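In Praise of the Surface That Never Comes Clean

By Jade Horrocks

There is a school of thought, well represented in the magazines at my dentist's, which holds that a table should have nothing on it. Perhaps a bowl. The bowl may contain one lemon, provided the lemon is prepared to stay there until somebody comes round with a photographer.

I have been trying to live up to this since July. My friend Laine Stankevičius gave me a book on the subject, 700 grams of heavy cream paper about owning less, and it has been sitting on my table ever since, being one more thing. The method is simple enough. You take everything off the surface, you put back only what you use every day, and the rest goes in a tub. I now own 4 tubs. They live in the hallway, where I used to be able to walk.
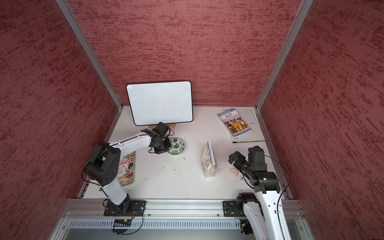 My quarrel with the bare table is that it has no idea what anyone is in the middle of. A table in use keeps your place for you. You go off to answer the phone and when you come back the bill is still lying across the envelope at the angle that means "ring them after lunch". Tidy it and you've wiped your own memory, and then you stand in the kitchen at half past three with a strong feeling about an envelope. I'd much sooner sit down to a Japanese magazine with a crowded, colourful cover, or the little round dish with the monstera leaves on it, dark green on white, than to one more disciplined lemon. The dish asks nothing of me. It could hold a biscuit or a set of keys, and it has the good manners to look cheerful while it waits for me to make up my mind.

Laine says this is sentiment dressed up as a filing system, and she may be right. She comes from a long line of putters-away. Her mother, in Virkitby, was known to clear your cup while you were still describing how much you were enjoying the tea. Laine's own kitchen bench is so clear that I once put a shopping bag down on it and felt I ought to apologise to the neighbours.

But even Laine has a whiteboard, and whiteboards are where the whole philosophy comes unstuck. The whiteboard is sold to us as the perfect surface. Write on it, wipe it, and you're a new person. Our street association in Nerkarthorpe spent $400 on a big one for the hall, and within a season it had taken on the complexion of an old bathtub. You can still make out the sausage sizzle roster if you stand near the door and tilt your head. Half the people on it have moved to the coast.

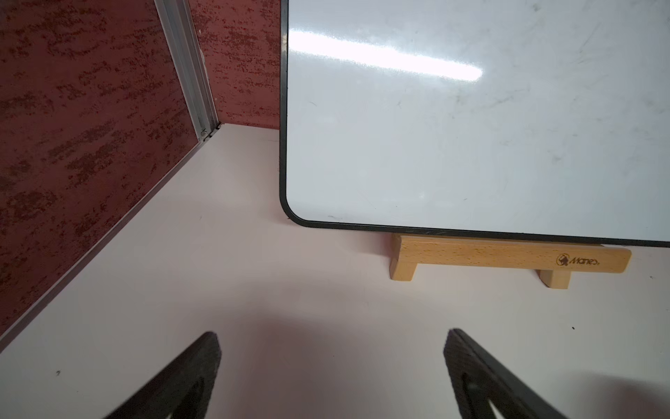
Wiped, after a fashion: a whiteboard on its pale wooden stand, with old marker still haunting the gloss.

I find I'm fond of that grey residue. It's the only honest part of the arrangement. Every board I have ever known has had it, along with the fine scratches and the one stubborn fleck that has seen off sprays, cloths and a licked thumb. People will tell you about metho. People will tell you about drawing over the old ink with new ink and rubbing quickly, a trick that works beautifully for the person demonstrating it. I've given all of them a fair go, and I have a board on which "dentist" can be read from any seat in the room under the right light, for an appointment I missed.

So I'm calling a partial halt. The tubs can stay in the hallway until I work out what's in them, but 2 of the lids are coming off this weekend and whatever is on top gets to come back to the table. I suspect the first will be the stapler, which I've now bought again, and after that probably the good scissors. Laine can have the book back. She'll have nowhere to put it.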